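Hollum 2人掛けソファ(ボタン留め仕様)レビュー:座面、表皮、手入れ

購入から8か月使用したHollumの2人掛けソファについて、座り心地、縫製、手入れの順に記す。比較対象は以前使っていたStüberの布張りモデルで、設置場所は居間の壁際、床は縞柄のグレーのカーペットである。色はベージュを選んだ。購入は販売店Amachの通販で、搬入は5月の午前中に済んだ。

外観と構成
座面は左右2分割、背もたれも左右それぞれ独立したクッションで構成される。座面は天面から前面までボタン留めが格子状に入り、背もたれ側は菱形のパターンになる。前縁は丸く厚みがあり、膝裏への当たりは柔らかい。肘掛けは幅が広く、縁にパイピングが入る。カップを直接置くには表面が滑るため、トレーを使ったほうがよい。
付属クッションはない。青緑系の織り地の角型クッションを別に用意し、左右に1個ずつ置いている。張り地に光沢があるので、艶のない織物を合わせると反射が気になりにくい。 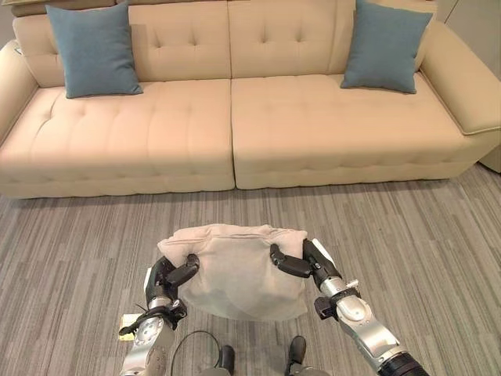
座り心地
座面は硬めの部類に入る。沈み込みはStüberより浅く、立ち上がりは楽である。ボタンの凹みは着座中にはほぼ意識しないが、横になると肩甲骨の下に当たる。昼寝を主な用途とする場合は、薄手の敷物を併用したい。
背もたれは高く、後頭部まで支える。中央の合わせ目に座ると、左右のクッションの境目が腰に伝わる。2人で使うぶんには問題にならず、1人で中央に座る習慣がある人は店頭で確認したほうがよい。
30分程度の読書では姿勢が崩れにくい。映画1本を通して見る場合は、腰の後ろに角型クッションを入れるとちょうどよい。

表皮と縫製
表皮は滑らかで、乾いた布の滑りがよい。8か月の時点で、座面前縁に細かい皺が出ている。ボタン周囲の放射状の皺は購入時からあり、構造上のものと判断した。糸のほつれ、ボタンの緩みは現時点でない。
パイピングの継ぎ目は右の肘掛けの前面でわずかに蛇行していた。実用上の支障はなく、交換は依頼していない。

手入れ
最も手間がかかるのはボタンの凹みである。パン屑や埃が溜まり、平らなノズルでは取れない。現在の手順は次のとおり。
1. 角型クッションを外し、軽く叩いて埃を落とす。
2. 柔らかいブラシで凹みの埃を浮かせ、掃除機で吸う。
3. 明るい色の布を固く絞り、背もたれ、座面、肘掛けの順に拭く。
4. 乾いた布で水分を取る。
布を明るい色にするのは、汚れの移り具合を確認するためである。色物の布は色移りの恐れがあるので使わない。Hedierの合皮用クリーナーも試したが、日常の汚れでは水拭きとの差が分からず、月1回に減らした。使う場合は水200mlに対して小さじ1杯で足りる。所要時間は全体で40分、クリーナーを使わない日はその半分で終わる。
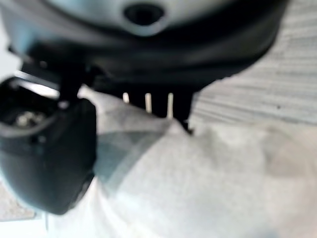

明るいグレー系の布

気になった点
座面下は床との隙間が狭く、手持ちの掃除機のヘッドが入らない。奥の埃を取るには本体を手前に動かす必要があり、カーペットの上では2人作業になる。別売の滑り材は試していない。
冬場は座った直後に冷たく感じる。膝掛けを1枚置いておけば足りる。

総評
硬めの座面と高い背もたれを求める人に適する。凹みの清掃を負担に感じる人、横になる時間が長い人には、ボタン留めのない仕様のほうが合う。私は次も同じ仕様を選ぶが、色はもう一段濃いものにする。

評者:Mahsa Tehrani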